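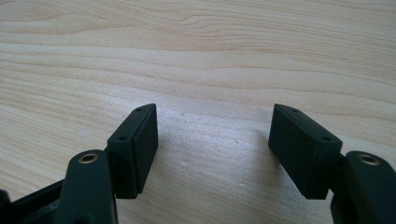

Ticket 1206, page 1 of 4

Opened by: Danang Halim, Gorkemdale
Assigned to: Saodah Sumampouw, Clustora support
Subject: takes failing the opening-width check, and a row about what the check rule means
Status: reopened

Hi Saodah, me again, sorry! I know we closed this one before the weekend and I said I was happy, and I was, right up until the Thursday batch came back with 28 takes thrown out. Same message on every one of them: "finger opening at start outside tolerance". I'm putting everything in the one ticket because last time I spread it over emails and we both lost track.

So, what we do. We've got two hand-held grippers, left and right, and one person works both. Before the first take of a session they open both sets of fingers all the way over bare tabletop, hold still, and the software takes that as "fully open". Then they close them on nothing, hold again, and that's "fully closed". That's how I read section 4 of the Siregar working rules, which is what our customer wants us to follow, and it's how I taught everybody here.

What I've tried so far:

Swapped left and right cables at the logger. The failures stayed with the left gripper, so I don't think it's the port.

Restarted everything, and then again in the other order (grippers first, logger after). No difference at all.

Checked the finger pad screws. I was really hoping for a loose one because that would have been a lovely easy fix, but the pads on both sides were tight. I did find the left one had a bit of play down at the link arm if you pushed it sideways with a thumb. Not a lot. The right one had a little too, so I wrote it down and carried on.

Wiped the pads. They weren't dirty enough to matter, if you ask me, but it's in the rules so it's done.

Ran the closed-on-nothing check ten times in a row on the left. Nine good readings and one odd one. Then I did ten more and they were all fine, which was annoying.

Update, same afternoon

Saodah rang (thank you, much quicker than typing) and asked how long people hold the fingers open for. I said a second or two. She asked whether I'd timed it. I had not timed it. So I sat with a stopwatch through the next few starts without telling anyone why, and the holds were all over the place. One was a good long count, one was barely a pause, and one person was already closing when the beep went. The rule says hold until the tone has ended. We've been treating the start of the tone as the signal to go, and I'm fairly sure that came from me, because it's what I do myself.

The log timing she wants is 800 milliseconds of stillness after the tone stops. I went back through the rejected starts and most of the holds were well short of that. Most, not all. I'll come to the rest further down.

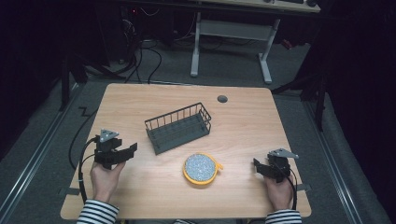

Does the open-and-close check need repeating when the objects on the table change but the grippers haven't been put down?

Repeat it only if the grippers have been set down, unplugged or handed to someone else. Changing the objects doesn't affect the opening reading, so you can go straight on to the next take.

That's pasted from the Clustora help pages, and I'm glad I finally read it because we had two camps on this. Half of us were doing the check every single time anything on the table got swapped, and the other half did it once in the morning and never again, including after lunch, when the grippers had definitely been put down. I was in the first camp and felt very virtuous about it. But doing it that often is how it turned into a quick flap of the fingers that didn't satisfy anybody.

Now the awkward part. Six of the failures had perfectly good holds. I watched the timings three times over. The fingers were open, still, tone finished, loads of time to spare, and the left side still read narrower than it should. Saodah asked me to send the raw opening values for those and I've attached them as a text file (the column headings are in the wrong order, I exported it from the old version, so column two is right and column three is left).

Saodah Sumampouw wrote:
Thanks Danang, got the file. On those six the left value creeps in by a small amount during the hold, then sits there. That looks to me like a hand relaxing slightly on the trigger, or like the cable pulling on the body and the person correcting for it. Could you look at how the left cable is routed when someone is standing at the table in their normal position? Please don't tape it to the table. The rules want it free to move with the hand, with slack down to the floor. And please don't widen the tolerance on your side while we look at this, I know it's tempting.

I had, in fact, been tempted. I'll own up: I'd opened the settings page and had my hand on the mouse. The trouble with widening it is that everything passes and then the customer's own check picks it up weeks later, and by then you can't redo the session.

Cable first, then. With someone standing up straight the left cable had enough slack. With the same person leaning in to reach the back of the table, it didn't, and you could feel a gentle tug on the hand. I moved the logger end closer and that gave us a good bit more to play with. We now check the slack with arms stretched out to the furthest place you'd need to reach, before the open-and-close check. I've asked Clalto for a longer lead as well, since they supplied the set, but their form says allow a fortnight.

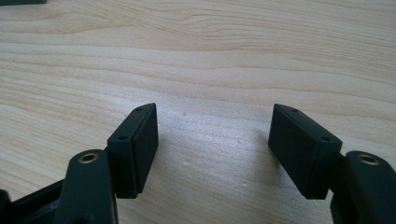

While I was waiting on that I went back to the play in the left link arm, because it was bothering me. I pushed it in, let go, read the value, pushed it out, let go, read the value. There's a difference between the two, small but you get it every time, and on its own it isn't enough to fail a take. Put it together with a cable that's tugging and a hand that's getting tired, though, and I can well believe it tips over. The right side does the same thing by about half as much.

Saodah's view is that a bit of play is within what the rules allow so long as it's measured and written down at the start of each week. We weren't writing it down. We weren't measuring it either! There's a page for it in the session book, with boxes, and ours are all blank back to July.

What we've changed, so it's in the ticket:

Grippers open over clear table, nothing between the fingers, hold until the tone has finished and then count two more.
Close on nothing, same hold.
Cable slack checked at full reach, both sides, before either of those.
Check repeated after any time the grippers are put down, unplugged or passed over. Not for object changes.
Finger play measured Monday morning, both sides, in the book, initialled.
Tolerance left alone. I've taken my own edit rights off that page so I can't get clever at five o'clock on a Friday.

One thing I'd like on record for whoever writes the next version of the rules: "hold open until signalled" can be read two ways, and we read it the wrong one for months. "Hold open until the tone has stopped" would have saved me a ticket. Saodah says she'll pass it on to the Siregar people.

Result so far: two sessions under the new routine and one rejected start, on the left, where the person sneezed. They redid it on the spot, as they should. I'd like to keep this open until the new lead has come and we've had a full week on it, if that's all right with you.

Still to do, me: resend the values file with the headings fixed, and find out whether the 28 can be saved by trimming the start or whether we have to do them again. I've kept them in a separate folder and not deleted anything.

Still to do, Saodah: confirm whether the left gripper should come back to you for the link arm or whether we carry on with it as it is.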